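Ongart H5 Dexterous Hand — Evaluation Program for Parcel Handling

The Ongart H5 is a five-finger robotic hand offered for evaluation through the Jalumbridge applications laboratory. Prospective customers may compare it with their present gripper on their own parcels before placing an order.

Soft plastic mailers are the standard test item. A suction cup loses its seal on wrinkled film, and a parallel gripper often closes on air. The H5 is scored on whether it takes hold of the bag, keeps hold during the lift, and lets go cleanly over the reading pad.
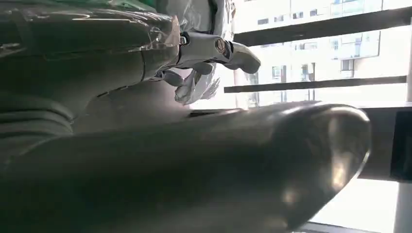
Wrist camera view during a mailer trial, with film over the fingers.

Wrist cameras are supplied with the evaluation set. Loose film can cover much of the view at close range, and bright windows behind the work make matters worse. Customers are asked to state the lighting at their site — including any daylight — when they book. Exposure can be fixed or automatic, and both settings are tried.

A standard evaluation consists of 264 picks with the H5, followed by the same number with the customer's gripper. Jianhua Ding supervises the trials and signs the report.
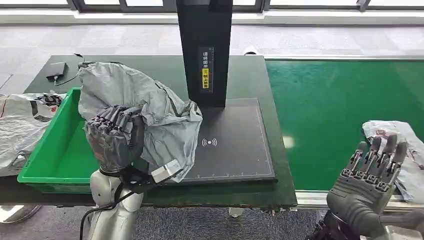 Finger closing force is set in 19 steps. The laboratory begins at the lowest and raises it until the bag no longer slips. Results are reported separately for each mailer type, and missed picks are listed with the camera recording. 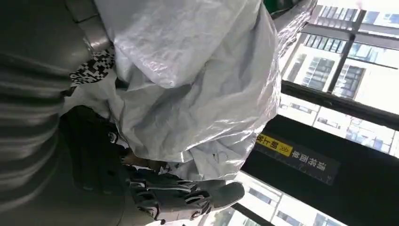
Replacement finger covers may be ordered singly or in pairs under part number 290. The Vestitz controller is included on loan for the length of the evaluation and must be returned with its cables.

Bookings for March are open. Inquiries should be addressed to Shazia Gondal, Evaluation Desk, Jalumbridge.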